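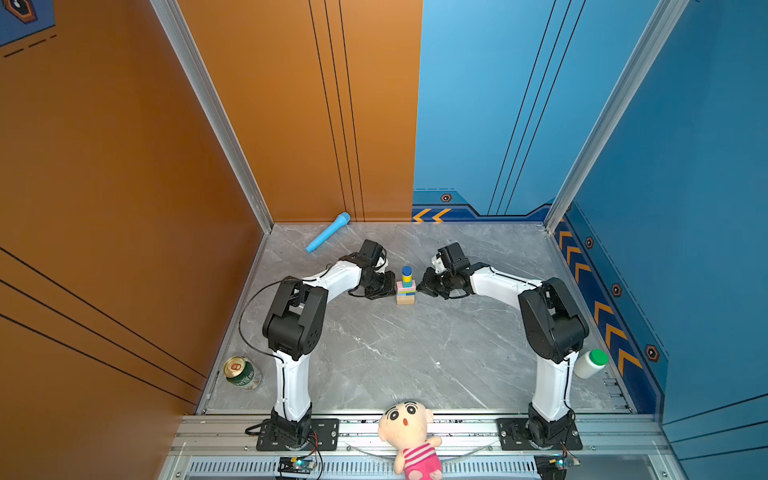

Drikora Two-Arm Bench Set, version 2

Teleoperated manipulation episodes from the sorting floor at Puleck, Hastham site, with notes on how the cell changed the work of the people who run it.

Maintainer: Vasilică Pîrvu
Floor contact: Ezequiel Solís
Last edited: 15th May

Contents

Summary
What the episodes contain
Directory layout
Recording procedure
Changes to the work
Annotation fields
Splits
Known problems
Intended use
Personal data
Changes from version 1
Contact

Summary

Puleck takes in returned small goods for several retailers. Unpacking, sorting and restacking are done by hand on benches. Drikora is the internal name for the project that moves part of the restacking to a two-arm cell. This set holds the 3443 episodes recorded while bench staff drove the arms. A policy trained on an earlier part of the set now runs on one shift, with a member of the bench staff attending.

The card has more to say about staffing than most. Several fields in the data make sense only if the reader knows who was at the controls, how long they had been there and what they were asked to do. Danzer, the contractor that built the cell, supplied the arm configuration files but did not take part in recording or annotation.

What the episodes contain

Tasks use small everyday items and children's blocks as stand-ins for returned goods. Customer returns were not used in recording. The main task families are:

stack: place blocks and small cylinders on a base piece and leave them standing
group: push or place blocks together against a wall of the cell
clear: move items out of the center of the floor
hold_pair: keep one gripper on each side of an object while it is released
regrasp: pass an object from one arm to the other

Items that the task does not call for are often left in the cell. They are logged as distractors. The arrangement of distractors is not randomized by any program. Whoever resets the cell decides, and some operators move very little between episodes. Treat distractor position as correlated with operator and session.

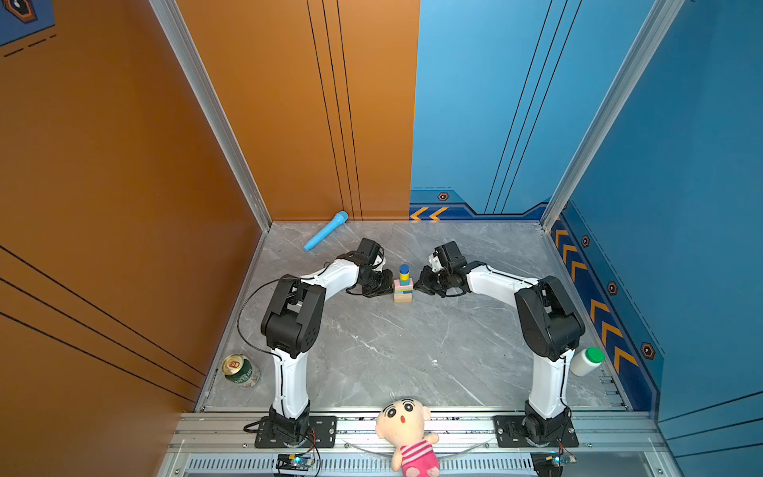 Fixed camera, task family "stack": block tower between the open floor's two grippers, white bottle on its side near the right wall.

The cell has orange and blue walls and a gray marble-patterned floor. Both arms are mounted on an aluminum rail at the front edge. The pattern on the floor did not change during recording, so a model that relies on it will look better on this set than it does on a plain bench. We tested this on a plain bench in August and the drop was large enough that we stopped the test early.

Directory layout

episodes/ one folder per episode, named by episode index
episodes/fixed/ video from the fixed camera
episodes/wrist/ video from the wrist cameras
episodes/joints/ joint positions and gripper commands, both arms
episodes/notes/ free text from the operator, may be empty
meta/tasks.csv task family and instruction per episode
meta/sessions.csv session, shift, pseudonymous operator code
meta/exclusions.csv episodes to skip, with reason
calibration/ per session, not per episode
splits/ lists of episode indices

Joint data and video are stored at different rates. Use the timestamps. Frame index alone will drift, and the drift is worst in long episodes.

Recording procedure

1. The operator signs in with a code at the cell terminal and picks a task from the list.
2. The operator resets the floor by hand with the arms disabled.
3. The arms are enabled and driven from the control station outside the enclosure.
4. The episode ends when the operator presses stop. There is no automatic stop.
5. The operator marks the result as done, partly done or failed, and may type a note.
6. The second person on the cell can mark the episode for review. This does not change the operator's mark.

Sessions were broken up with a 10 minute break each hour, taken away from the screen. The break was added at the request of the bench staff after the first weeks. Episodes recorded before the break was introduced have break_rule set to 0. Failures cluster late in those sessions.

Changes to the work

Before the cell, restacking was a rotation. A person spent part of a shift on it and then moved to unpacking or labels. Restacking was the least liked part, mainly for the reaching and the repetition. It was also the part where people could talk, as it needed little reading.

The attending role replaced that slot on one shift. The attendant loads the cell, watches it, clears jams and takes over by remote control when the policy stalls. Physical load is lower. Time spent looking at a screen is higher, and the attendant stands apart from the others. Solís raised both points with management, and the attending slot is now kept to half a shift per person.

No positions were cut at Hastham during the period this card covers. Two temporary contracts on the restacking bench were not renewed at the end of their term. Staff connect this to the cell. Management attributes it to lower intake. The maintainers have seen both accounts and cannot settle the matter from the records they hold.

Pay for recording and attending was at first the ordinary bench rate. A supplement was agreed later and covers remote takeover, on the grounds that it is a skill that takes weeks to learn. It does not cover resets. Several operators have said in notes that resets are the harder job, and the timing data supports them for the stack family, where resetting often takes longer than the episode.

Output is not used for individual appraisal. The operator codes in meta/sessions.csv exist so that splits can be made by person, and the key that links code to name is held by the staff representative. Requests from line managers for per-operator success rates have been refused and will be refused again.

The throughput of the cell on its own shift is lower than that of an experienced person at the bench. It is used anyway, as the shift in question was hard to fill. Readers looking for a productivity figure should not derive one from episode length. The episodes were recorded for coverage, and operators were told to slow down near contact.

Annotation fields

task: one of the families listed earlier
instruction: the sentence shown to the operator, English
result: done, partly done, failed
review: set by the second person, may be blank
arm_lead: left, right, both
takeover: 1 if the episode began as a policy run and was finished by a person
break_rule: 1 if the hourly break was in force
distractors: free text list, spelling not normalized
shift: early, late

Episodes with takeover set to 1 are the most useful part of the set for correction training. They are also the least balanced, as they come from a small number of attendants.

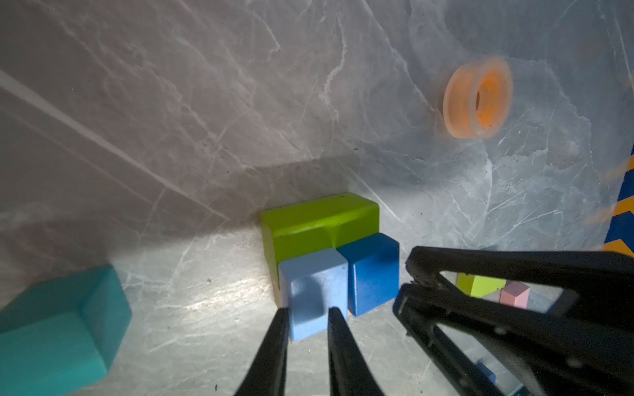
Wrist camera, task family "group": green and blue blocks against the wall, second gripper at right.

Wrist views are partly blocked in many grouping episodes by the other arm's gripper. We did not filter these out. Operators work with the same views and have learned to read a position through gaps in the opposite gripper, a habit that new attendants take some time to pick up. If your method needs an unblocked view, use the fixed camera for selection and expect to lose a good share of the grouping episodes.

Specks and small debris on the floor are present in some wrist views. Cleaning is part of the shift start, and was not logged.

Splits

train.txt: everything not listed elsewhere
val.txt: drawn from the same sessions as train
test_person.txt: 100 episodes from operators who do not appear in train or val
test_takeover.txt: takeover episodes from the late shift

Report results on test_person.txt separately. Averaging it with val hides the effect the split was made to show. Driving style differs strongly between people, most of all in approach speed and in which arm goes first.

Known problems

The fixed camera was bumped during a reset and remounted. Calibration files before and after differ. Use the file for the session.

arm_lead was filled in from memory at the end of a session by some operators. It disagrees with the joint data in places. Where they disagree, trust the joint data.

"Partly done" was understood in different ways. Early shift used it for a tower that stood and then fell. Late shift marked the same outcome as failed. The shift field lets you separate them. We have not relabeled anything.

Notes are in whatever language the operator preferred. Translations are not included.

A few instructions name an object that was not in the cell at the time. Those episodes are in meta/exclusions.csv under wrong_instruction.

Intended use

Training and testing of two-arm policies on small rigid objects. Study of remote takeover. Teaching.

The set should not be used to estimate staffing needs, to compare workers or to set targets for manual benches. The license terms say the same.

Personal data

Both camera types were set to cover the floor of the cell. Before release, every episode was checked for hands, faces and badges left in the video from resets, and those segments were trimmed. Audio was not recorded. Operator notes were read by the author of the note before release, and anyone could withdraw theirs. Withdrawn notes are stored as empty files so that the folder count stays the same.

Changes from version 1

Added takeover episodes.
Added break_rule and shift.
Replaced operator initials with codes. Please delete any copy of version 1 that you still hold.
Corrected left and right in the joint files, which were swapped in the first release.

Contact

Data format, calibration, missing files: Vasilică Pîrvu, data desk, Hastham.
Working conditions, operator codes, withdrawal of notes: Ezequiel Solís, floor office, Hastham. Mail to the floor office is read between shifts, so allow a few days.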